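My own rich list, with one name on it

I read a lot of those lists over the holidays. Richest heirs, richest families, richest people under 40 who own a boat. I was at my sister's place with a cold and a phone, and each list had a link to the next one at the bottom. By the end of the week I had been through one with 100 entries and another with 300, and I started to wonder where the numbers come from. 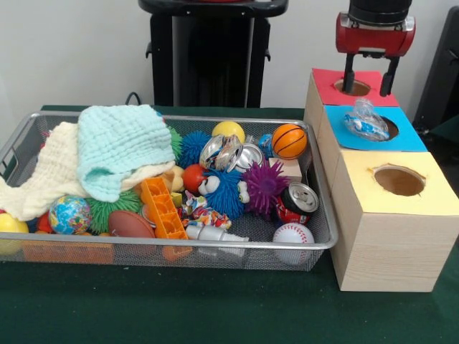 Darmawan Tuhumury
Thu 2 January

For people who own shares in a public company, it's fairly simple. Someone looks up how many shares they hold, multiplies by the price, and takes off any debt they can find. For everybody else it's a guess. A castle nobody has sold in four centuries has no price. A painting has an insurance value, which may be old. A trust might belong to one person or to forty cousins, depending on who you ask. The lists print one number anyway, usually with a decimal point in it.

I decided to do the same for myself, using the same method. Everything I own, minus everything I owe, on one sheet. I'm 46 and had never done it. I knew my salary and my checking balance, and that was all I could have told you without looking.

The checking and savings accounts took five minutes. The retirement account took most of a morning, as I have three of them from three jobs and one had a password tied to an email address I stopped using years ago. I had to call. The woman on the phone asked for the last statement amount to confirm who I was. I told her that was what I was calling to find out. We settled on my old street address instead.

After that came the condo on Paseo. The website estimates were far apart, and the gap between the highest and the lowest was more than I make in a year. The tax assessment was lower than all of them. I used the assessment. If I were doing this for a magazine I would probably use the highest one, and I think that is what some of them do.

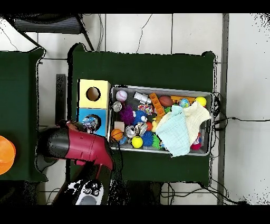
Household goods are where most people's net worth sheets go wrong. The guides I read either tell you to skip them or to put down a flat percentage of what you paid, and I tried the percentage first. It gave me a silly number. It had my couch at more than a new couch costs at Kwok, where I bought it. So I went back and asked what a stranger would hand me in cash this weekend. That big gray bin in the photo, full of little toys and balls and bits of cloth, is a good test. Every item in a bin like that cost money once, and I would write zero for the lot. A royal household would do the same with the toys, I assume, unless some duke had chewed on one. Then it goes to auction.

My final figure for everything in the condo, furniture and electronics and kitchen included, was low enough that I left it off. The only exceptions were my bicycle and my father's watch. I had the watch looked at by a jeweler two blocks from work. He offered $217. I'm not selling it, but it went on the sheet at $217, and that's the most accurate line I have.

The car was simple too. It's paid off and it has a dent.
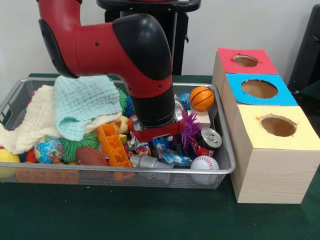
Photo: Silix

Debts I had expected to be the hard part, and they were the quick part. People who lend you money keep excellent records. The mortgage company had my balance to the penny. So did the card company. I also found a store card from Orine I had forgotten about, with $119 on it from a coat I returned last January. I had the return slip. It took two calls to get it removed, and if I hadn't been making this sheet I would still be owing money on a coat I don't have.

I noticed here how little the rich lists say about debt. They give you the houses and the yacht, and there might be one line near the end about loans. A person who owns a building and owes nearly all of it to a bank isn't very rich. But the photo of the building is the same either way, and the photo is what goes on the page.
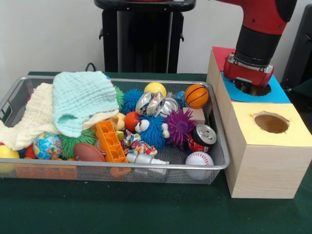 The same goes for things a person uses but couldn't sell. A lot of the royal wealth in these articles is palaces and jewels that belong to the state or to the office. Some writers count them and some don't, so the same person can be in the top ten on one site and missing from another. I have a small version of that. My parking spot belongs to the building, and I only get to use it. The website that gave me the highest estimate seemed to think I owned two.

I'm not going to print my total. It was higher than I feared, and nearly all of it is the condo and the retirement accounts, so I can't spend any of it on a Tuesday afternoon. Two of the old accounts are going to be combined into the third once the forms come in the mail. I saved the sheet and set a reminder to fill it in again next January, using the same rules, with the tax assessment for the condo and nothing for the furniture.

The reader who emailed me about the heating bill post, I will get to that one next.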